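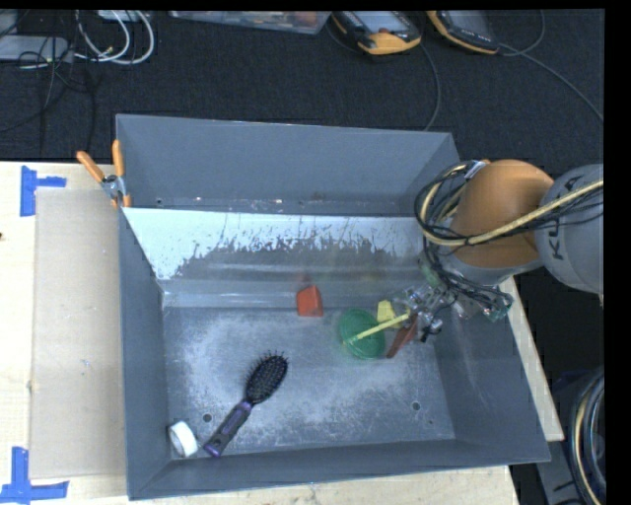
Can a grasp planner trained on this set be trusted in somebody else's bin?
Probably not without more data from that bin. Everything was recorded in one workshop, with one arm, by people who had already learned which grasps tended to work.

Pollow

Grasp attempts from a shared workshop in Cesurcombe
Version 2, November 2024
Maintained by Yeison Montoya and Eusebio Cusi

What this is

Pollow is a log of 2,449 grasp attempts in a gray metal bin, made at the Sopacua shared workshop while we were building a sorting cell. We wanted a machine that could empty a bin of mixed household stuff onto a table. We have a machine that can empty part of one while one of us stands near the stop button. The log is the more useful result, so it's what we're releasing.

The planner that picked the grasps is called Pirnodar. It's our own code and it's in the planner folder. Please don't cite it as a method. A good half of it is special cases Eusebio added late at night, and the comments don't always match what the code does.

What's in it

attempts.csv has a row per attempt: start pose, grasp pose, object name, outcome, free-text note.
images/ has a still from before each attempt. The camera stayed fixed for the whole of version 2.
objects.txt lists the names we used. They're everyday names (hairbrush, tape, red block, yellow stick) and they aren't tied to any standard vocabulary.
planner/ has Pirnodar as it stood on the last day of recording.

Version 1 is gone. We recorded it before June with a camera on a floor stand, people kept walking into the stand, and the poses can't be recovered. If you have a copy, delete it.

How outcomes were marked

"Held" means the object left the floor of the bin and was still in the gripper at the end of the lift. That covers 1,480 rows. It says nothing about whether the object was then put down where we wanted it. Early on we were tempted to report the held figure as a success rate, and you'll see it called that in a couple of old commit messages. It isn't one. A hairbrush dangling by the end of its handle counts as held.

Two of us did the marking, and we did not mark the same rows, so there's no agreement score. I (Yeison) suspect I was stricter about the long thin objects. The marker column tells you who did which.

Known problems

The bin floor is bare metal, scuffed, with shiny areas. Segmentation that leans on brightness will find objects in the reflections. Ours did. We talked about painting the inside matte and decided that real bins aren't painted for our convenience, which sounded better before we spent weeks on it.

Thin things lying across flat things are labeled badly. When the yellow stick rests on the green round piece, the object column names whichever one the planner was aiming at, even if the gripper came up with the other. The note field sometimes says so. Don't count on it.

The tape roll shows up near the walls far too often. It rolls. Nobody rearranged the bin between attempts unless everything had been taken out, so the layouts aren't independent samples, and a random train/test split will flatter you. Split by session.

The bin is held with a spring clamp on its left wall and lined up by eye against tape on the table. That was supposed to be temporary. We have no measurement of how far it shifts over a session, and I don't believe the people (Eusebio) who say it doesn't shift. Re-estimate the bin pose from each still if you care about accuracy.

Hoses and cables run along the arm and loop down near the gripper. They cover part of the bin in some poses. We didn't mask them.

What we'd use it for

Testing whether your segmentation survives a reflective floor. Practicing on messy labels. Checking a planner for stupid mistakes before you put it on hardware.

What we wouldn't use it for

Claims about general household grasping. The object list is whatever was in the workshop's odds-and-ends drawer. Nor would I quote cycle times from it: we ran slowly on purpose and changed the speed limit several times without writing it down.

Running the planner

Please don't run it on a live arm. If you must, set the workspace limits in limits.cfg to your own bin first, walls included, and keep the speed low. The values in there are ours and will drive your gripper into the side of anything narrower. There is no collision check against cables.

Corrections

Send a row number and what you think is wrong with it to either of us through the workshop's mailing list. Fixes go into the next version with your name in changes.txt, unless you'd prefer to stay out of it.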